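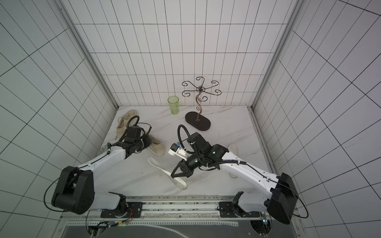 Ticket: Zutik cell, rules for placing items and handling the arms
Status: open, waiting for reply from Cledavix support
Opened: 28/04/2020

Problem

We run two arms on one rail inside a tiled enclosure. The task is sorting of shoes and insoles. The right arm stops with the message "torque limit, joint 4" in the middle of a grasp. The left arm continues to move, and this worries me more than the stop itself. Our site rule says that if one arm stops, both must stop.

What I have checked

1. Speed limit. It was set to 900 in the Zevel controller for both arms. I did not change it.

2. Cable loops at the wrist. Both arms have a black loop which arches above the wrist. With tall items on the floor, like the cup and the metal stand with the scrolled arms, a loop can catch when the wrist turns. I moved the stand out and repeated the task. The stop came again, at cycle 13.

3. Grip on the insole. The fingers take it at the edge. The Arain handling sheet asks us to take soft items near the middle, but our insole is curved and the middle is difficult to reach.

4. Log size. The log keeps only the last 4000 lines, so the first stop is already lost. I now save a copy after every session.

Rules we follow until this is solved

Nobody puts a hand over the rail while the controller has power, also when the arms are standing still. Tall items are not used. A second person stays at the stop button during each run.

Questions to support

Is the linked stop switched off by default after the July update? I could not find it in the menu. Also, may we lower the torque limit to 3000 for soft items, or must this be approved by you first?

Update, same day

Linked stop found under "Shared rail", it was off. I switched it on and tested it with the stop button only. The torque message is still not explained, so please keep the ticket open.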